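Am zweiten Tag kippte das Spiel in Flurkberg. Todholm war mit acht Wickets in der Hand gestartet, verlor aber vor dem Lunch fünf davon. Nur Mereana Pomare hielt durch und kam auf 90 Runs, ehe Chaltu Bogale sie am Bein vorbei bowlte.
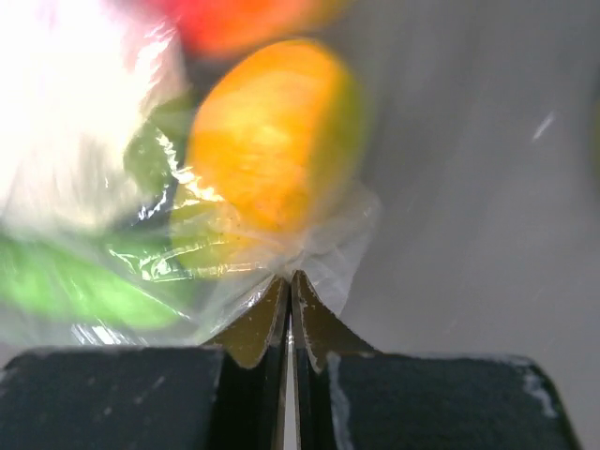 Mangoähnliche Frucht unter Klarsichtfolie.

Flurkberg brauchte danach noch 45 Runs. Ebony Rakena schlug ruhig und ließ die kurzen Bälle durch. Rund 500 Zuschauer blieben bis zum Schluss. Im December spielt Todholm zu Hause gegen Skirkell.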